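The Turdale Institute opened its robotics hall to the public this January. This thread is a short record of the visit for members and partners who were unable to attend. (1/8)

Guests were received at 16 Ferraro Street and taken through the hall in small groups. Assunta Fontana, who directs public programs for the Institute, opened the morning session and introduced the staff of the Sulon bench project. (2/8)

The Sulon bench is concerned with the handling of small everyday articles. Objects of this kind are light, narrow and easily knocked over, and they remain a serious test for two-fingered grippers. Visitors were invited to stand at the bench and put questions to the staff during the work. (3/8)

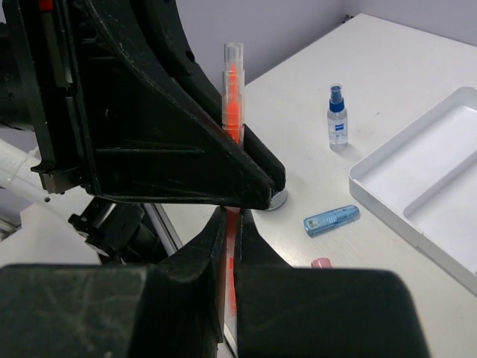 An orange highlighter held upright in the jaws of a gripper at the Sulon bench.

The articles used at the bench are ordinary desk and household goods. Staff explained that a marker is a useful starting point: it has a regular shape, it is familiar to everyone, and a poor grip can be recognized without any training. Several school groups asked how firmly the fingers close. The answer given was that the setting is chosen for each type of article and reviewed after every session. (4/8)

Clear plastic was the subject of the longest discussion of the day. Transparent items are difficult for cameras, as the background shows through them and their edges are easily lost. The Institute has made this a priority for the coming year, together with its partners at Prakby. (5/8) 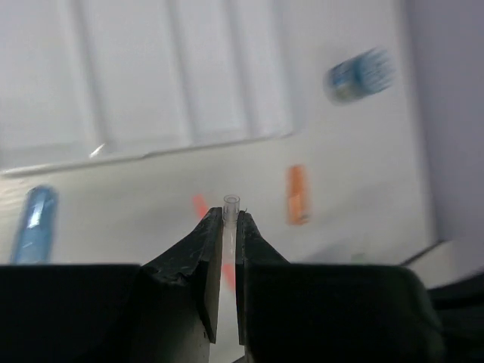

Photo: Turdale Institute / Sulon bench project. Free for press use with credit.

A close view of the fingertips is of great value in this work. Visitors with a background in packaging and laboratory supply remarked on how narrow the margin is when a small tube must be held near its rim. We thank them for their comments, which have been passed on to the project staff in writing. (6/8)

The afternoon was given to work with two arms. Handling an article between two grippers calls for careful timing, and each arm must keep clear of the other in a limited space. Questions from the floor dealt mainly with safety, the cost of parts and the training of operators. Each session ran for 20 minutes and was followed by an open discussion.

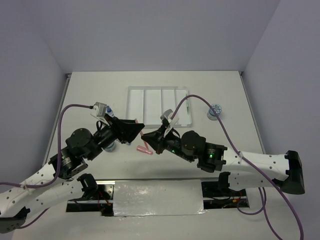
Two arms also allow one gripper to steady an article as the other acts on it, much as a person would use both hands. The staff were clear that this remains a research activity and that no date has been set for its use outside the hall. Teachers who wish to bring a class may write to the public programs office. (7/8)

The Institute welcomed 888 visitors over the course of the open day. We are grateful to all who attended, and to the partner staff from Prakby who assisted at the doors. The next open day will be announced on this account. (8/8)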